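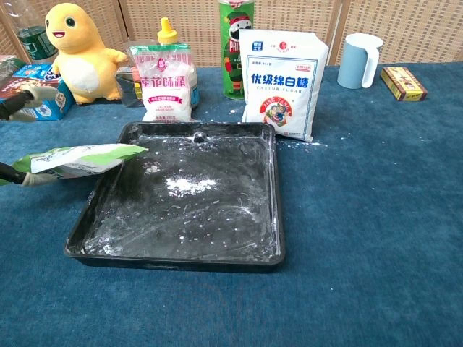
Clirstead: Difficulty Tuning in a Tile-Matching Game
Project report, Despina Radulović and Vlasta Milošević
Supervisor: Dr. Matić

1. What we set out to do

Clirstead is a tile-matching puzzle game with 20 levels. The player swaps neighboring lanterns to clear fog from a harbor town called Nasilberg before running out of moves. We wrote it in the spring for another class, where it got a decent grade from a grader who, according to our logs, stopped at level 6.

Our question for this project was whether a simple computer player could tell us which levels were too hard before real people had to suffer through them.

2. The bot

We named the bot Burby. Burby looks at every legal swap, picks the one that clears the most fog, and breaks ties at random. It does not plan ahead. Vlasta wanted it to plan ahead and spent most of September on a version that did, which took so long to choose a move that we went to lunch during level 2. We went back to the dumb one.

Burby played each level 1000 times. A level's score is the share of games it won.

3. Player test

We recruited 78 students, mostly by standing near the vending machines. Each played in order from level 1 and could quit whenever they liked. We logged wins, losses, moves left and the point where they gave up. Boosters were turned off for everyone, which several players took personally.

4. Results

For levels 1 to 12 the bot and the humans mostly agreed. Where Burby lost a lot, so did people.

Level 13 is where it fell apart. Burby won it nearly every time, and it was also where the most players quit. The level has two locked gates, and the key for the second drops in a corner that looks like decoration. Burby has no opinion about decoration. Our players never looked there.

Level 17 went the other way. It needs a lantern saved for the last three moves, so Burby was hopeless, while people worked it out after a few tries and seemed pleased with themselves.

The score target of 3000 on level 9 was a typo. It should have been lower. Both bot and humans found it hard, so in that sense the method works.

5. Problems

Students who play free puzzle games near vending machines may not represent all players. We also lost one afternoon of logs when Despina cleaned up the wrong folder.

6. Next steps

Move the key on level 13. Fix level 9. Give Burby a two-move lookahead, if Vlasta can be kept away from a ten-move one.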